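3.2 Baskets on the table

The second part of our study concerns the low open basket, which was the most usual way of keeping fruit in the households of Ulska and Olmont. We visited 30 homes in the two towns. In most of them the fruit did not have a bowl or a drawer of its own — it stayed in a basket on the table, where every person of the family could reach it. The type considered in this section has walls which slope inward to a flat woven bottom, and a thick braided border.

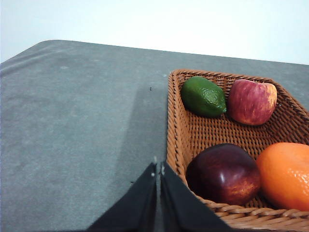 Figure 4. Woven basket with four pieces of fruit on a gray cloth.

The slope of the walls has an effect on how the fruit is placed. Round fruit tends to roll toward the middle when the basket is moved, and long fruit is more often laid against the wall. An inventory from Olmont, dated 1762, already names a "basket for the table" apart from the baskets for the market, so the separate use is not new. The older word for it, manuner, is still understood in Ulska.

The place of the basket is also quite stable. We noted it on the first visit and again in August, and in only 13 homes it had been moved to another part of the room. A plain wall behind the table and a free surface beside the basket were common.

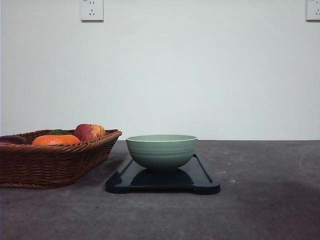
Ulska, Apr 11, 2021

The notes made under this date deal with mixed contents. We had expected that eggs would be stored apart from fruit, as the written household guides advise. In practice, the two were often put together, mainly when only one or two eggs remained. The egg was then given some space of its own, and the heavier fruit was kept to the ends of the basket.
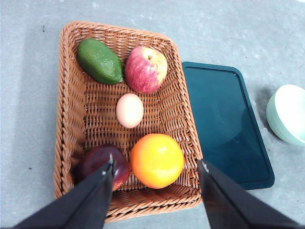

Figure 5. Fruit and one egg in a woven basket with a braided rim.

Persons who kept such mixed baskets did not see them as untidy. For them the basket held what should be eaten soon, and the kind of food was less important. We return to this point in Section 4, where the baskets are compared with the closed boxes from Son.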